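Two arms and a pan of custard

Quick one tonight, I've got to be up early and there's still flux on the table. But I said I'd write up the kitchen build before I forgot what I did, and I've already forgotten some of it.

Where we were. Last post the second arm was in bits in the hall. It's up now. Mounted under the wall cupboards, hanging down, which was the whole argument of February because I'd drawn it standing on the worktop like the first lot of sketches and then realised there'd be no worktop left. So, hanging. The first one is the big one and stands off to the side.

For anyone new: two secondhand arms, one kitchen, the aim is that they can look after a pan of something without me. Stirring mostly. Lifting a spoon, putting a spoon down. That's it. I'm not trying to get it to cook dinner, please stop emailing me about dinner.

The mount

This took most of March. Cupboards are not made to have a robot dangling off them. I took the end one down, looked at the back, put it up again and had a think. The cupboard isn't holding anything now except tins. The load goes up through it, into a steel plate, then into a rail bolted to the studs behind. Plate was cut for me at the shared workshop in Valtinthorpe, I don't have anything at home that would go through it. Twelve bolts. I did 12 holes by hand with a pillar drill that wanders and had to file three of them oval. Fine. It's all hidden.

First test was a bag of sand on a hook, left overnight. Then two bags. Then I leaned on it, which isn't a proper test but you feel better afterwards.

One thing I'd do differently: put the plate in before the under-cupboard light. I had to take the light off again and the clips snapped, both of them, and it's now held up with the sticky pads you get for pictures. Still up so far.

Upside down

Hanging an arm the wrong way up changes gravity as far as the controller's concerned. You have to tell it. I knew this. I'd read it, I'd written it on a bit of card. Didn't do it. Released the brakes and it went straight for the hob like it had dropped something. Stopped itself about a hand's width short with a fault code, number 759, which in the manual just says "unexpected load, see section on mounting". Fair enough.

So if you're doing this: mounting angle first. Then tool weight. Then brakes. In that order and not with your head underneath.

Tool weight was the other daft one. I weighed the gripper on the kitchen scales and typed in 700 grams, forgetting the bracket and the sensor block and the cable. The arm sagged a bit every time it stopped. I spent two evenings blaming the joints. Joints fine. Added the rest of it up properly and the sag went.

Cable

I hate cable. There's one that runs from the wrist down to the gripper and it needs slack or it pulls at full twist, but with slack it hangs in a great big loop and finds things. It found the kettle. It found the pepper. Tried spiral wrap, too stiff, the wrist couldn't turn fully. Tried hair bobbles every so often along the arm, worked a treat till one pinged off into the sink.

On the big arm I gave up being clever and put a strap round it. On the hanging one the cable's still loose because every tidy way of running it loses me some rotation and I want the rotation for stirring. I've put a limit in the software so it won't wind more than one turn either way. That's a promise from software so take it for what it's worth.

Software

Skollik is what I'm calling the bit of code that sits in the middle and talks to both arms. It's ugly. Started as one file and is now four files which all import each other. What it does: keeps a map of where both arms are, refuses to let them share the same bit of air, and slows everything right down over the hob. Slow means slow. You could drink a cup of tea in the time it takes to cross the pan.

I'd been using a planner from a toolkit before and it was lovely but it liked to find short cuts, and the short cut was always through where I stand. So now there are fixed waypoints, a list, in a text file, and it goes from one to the next and nowhere else. Boring. I can read the list out loud and know where it'll be, and I've slept better.

The stop button is on a long lead by the door. Big one. There's another on the worktop. I'd say get the stop button working before you've got a single motor turning, and check it every session, I do it first thing with nothing running and then again with it moving.

Stirring

Right, the actual fun. Stirring is harder than it looks. A circle in the air is easy, the arm will draw you circles all night. A circle in a pan with a spoon touching the bottom is a different thing because the pan moves. Light pan, stiff arm, and the pan just goes for a walk round the hob with the spoon. Did this with water for a week. Cold water, everything off at the wall, before anyone writes in.

Things that helped a bit:

Softening the arm. There's a setting for how hard it fights to stay on its path and I'd left it on very hard. Turned down to nearly floppy it lets the side of the pan push it about and the pan stays put.

Coming at it on a slant. Straight down, the spoon chatters on the bottom. Leaned over it slides.

Heavier pan. Obvious. Took me ages.

Things that did not help: a silicone mat under the pan (melts, or would), wedging the pan with another pan, shouting.

I moved on from water to thin batter, then custard from powder, becuase they're cheap and you can see straight away if it's missed a bit. The edges are where it goes wrong. It'll do the middle of the pan beautifully and leave a ring all the way round that I scrape off after. A bigger circle and it rubs, a smaller one and you get the ring. I think the answer is two circles, one after the other, with a figure of eight now and then, like you'd do yourself without thinking about it. 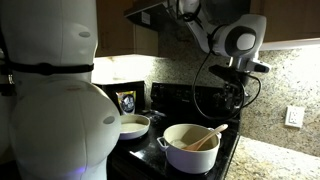
Ran it 100 times last weekend on a counter in the code. Not all in one go. Pick up spoon, in, stir, out, rest spoon, back to the start. Most of the failures were the spoon and hardly any were the stirring. It rolls. You put a round handle down on a rim and it's in a different place when you come back for it, and the gripper closes on nothing and the arm goes off and stirs the air very carefully. I was quite fond of it at that point.

So, spoon handle. I've sanded a flat on a spare one, two sides, so it sits the same way up each time. Early days but it's much better. Next step would be a proper spoon rest with a notch. Have drawn one. The printer (the Petier, the one I moaned about in the autumn) is refusing to stick to its bed again so that's on hold till I've cleaned it.

Also need the gripper to know it's missed. There's force reading in the sensor block already, I'm just not using it for anything except the panic stop. If it closes and feels nothing it should say so and go back and try again. Two lines of code. Three evenings, then.

Steam

Someone asked in the comments about steam, with the arm hanging over a pan. Yes. It worries me too. Nothing's been near a proper boil and I don't mean it to be yet. The joints are sealed against splashes but that's not the same as sitting in a cloud for an hour. Plan is extractor on, arm parked out to the side between stirs, and a cover of some sort on the wrist. I've looked at the ones you can buy and the price made me laugh so it'll be a bit of old raincoat and a sewing machine I can't thread.

Grease is probably worse than steam in the long run. If anyone's had a gripper near frying and lived to tell, what did you clean it with? I've been using washing up liquid on a damp cloth and it leaves it a bit tacky.

Money

Was asked. Not saying, I haven't added it up and I don't intend to. The arms were the cheap part, oddly, they came out of a place that was closing. Connectors. It's always connectors. I have bought the same wrong connector three times now from three diffrent shops.

Next

Spoon rest. Miss detection. Second circle for the edges. Then both arms at once, big one steadying the pan by the handle and the hanging one stirring, which would sort out the walking pan for good. Big arm's grip needs new pads first, the old ones have gone shiny.

And the project name. I've been calling the pair of them Sebastian, as one thing, and the folder's called that and the label on the power supply says that, so I suppose it's stuck.

Pan's soaking. Will put the waypoint file up when I've taken the swearing out of the comments.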